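Harahap shows compact hallway corner at Skerkuvness

November 5, 2024

Harahap has set up a small hallway corner at its Skerkuvness showroom, fitted with wall storage and a seasonal plant display. The wallpaper, sold under the name Jerkura, revives a pattern first printed in 1920. 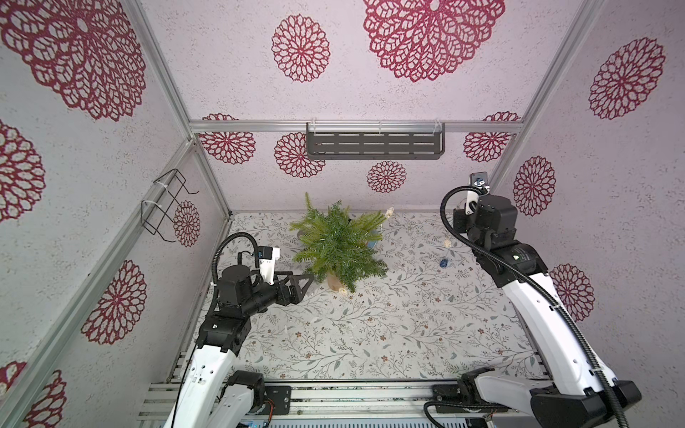 Storage in the corner is kept off the floor. Both fittings are fixed to the metal rails that run over the wallpaper, so the paper itself needs no drilling. The dark grey shelf has a slotted front panel and hangs from clear hooks over the crossbar. The shelf is 900 mm long and is supplied with 2 spare hooks.

Hanging items such as net bags and scarves are dealt with separately from the shelf.

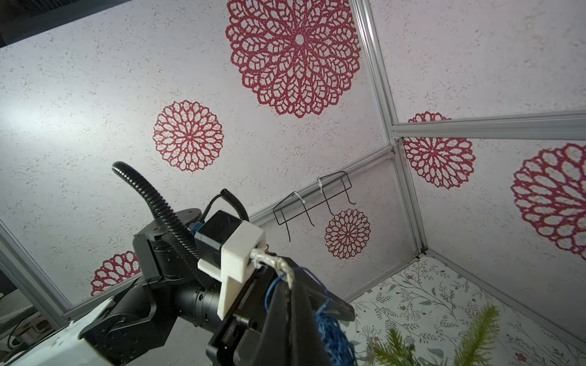
Dark grey fabric item with blue knotted netting, near the wire rack.

The wire rack is held by cable ties, which can be cut and replaced if it has to be moved. Harahap advises checking the ties whenever the load is changed. The shelf has a slotted base and should be lined before small items are placed on it.
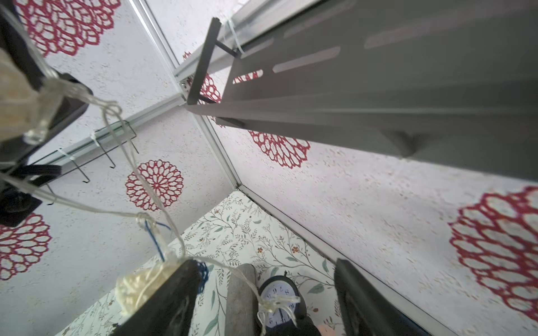
Underside of the metal shelf, with the hook rack on the adjoining wall.

Plant displays will be changed through the winter. Pots and trimmings come from Trinduvwood, which lists 11 arrangements for the season. The corner remains in place until the end of January.

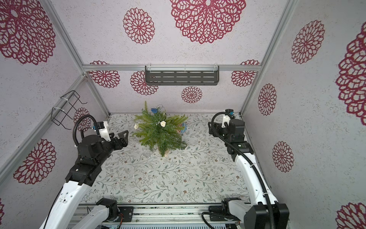 Potted evergreen arrangement with white woven balls and a blue flower ornament.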